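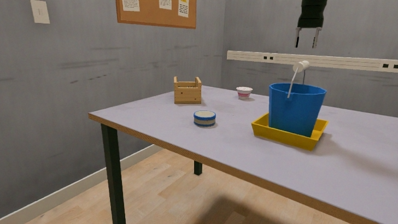
A former student wrote to the department last year that the lockout unit was the only one she had used in her first week on the job, and that she wished it had been taught before the unit on signs and labels. The order of the course has been changed accordingly. Lockout now comes second, directly after the general duties of employers and workers.

Wellham Technical Institute
Workplace Safety, Unit 2: Control of Hazardous Energy
Handout revised 12/2/22

Purpose of the unit

Students completing this unit should be able to name the common forms of stored energy, follow a written shutdown procedure, and apply and remove a personal lock correctly. The reading for the unit is the chapter on isolation in the Sarkar workbook. Students who bought the edition printed in India will find the same chapter under a different number, so please go by the title.

Terms

Hazardous energy means any source of power that can injure a person when it is released without warning. Electricity is the source most people think of first. Compressed air, steam, hydraulic pressure, springs under tension and raised loads must be treated with the same care.

An isolating device is the part that physically stops the flow of energy, such as a disconnect switch or a line valve. A push button or selector switch is a control. It does not isolate anything and may never be locked in place of the proper device.

An authorized worker is trained and named in writing to apply locks. An affected worker uses the machine, or works near it, and must be told before it is shut down and again before it is started.

The shutdown procedure

Read the written procedure for the machine before touching it. Procedures are kept at the machine, and a machine with no procedure is not to be serviced by students.

Notify all affected workers. Stop the machine by its normal controls. Open or close each isolating device listed in the procedure, then apply your own lock and tag to every one of them. The tag carries your name, the date and the reason for the work.

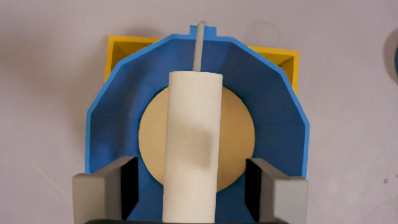
Release whatever energy remains. Bleed air lines, lower or block raised parts, and allow flywheels to come to a full stop. Where pressure can build up again, the release point stays open for as long as the work goes on.

Try the start control. If the machine does not respond, return the control to off and begin work. This step is left out more often than any other -- usually by experienced people -- and it carries 5 points on the practical test.

Group work

When two or more people service one machine, each applies a personal lock. A hasp or a group lock box may be used, but one person may not hold a lock on behalf of another. At a change of shift the incoming worker's lock goes on before the outgoing worker's lock comes off.

Case for discussion

The Talow plant case in the course reader concerns a conveyor that was serviced in July with its main disconnect locked and its air supply left open. The line pressure gauge was out of sight of the work area. Prepare short written answers on which isolating devices the procedure should have listed, and at what point the error could have been found.
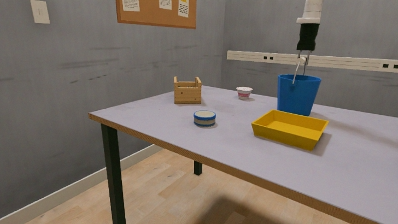
Answers should refer to the steps by name and need not exceed one page. Work may be handed in at the start of the next class or left in the box outside Room 1286.

Returning to service

Remove tools, refit all guards and check that everyone is clear. Each worker then removes his or her own lock. Tell affected workers that the machine is about to be started. If a lock has been left behind by someone who is off site, report it to the instructor. Locks are not to be cut by students under any conditions.

Practical test

The test is taken in pairs in the main shop. Bring safety glasses and your issued lock and key. Students who miss a step may repeat the test once, on a different machine.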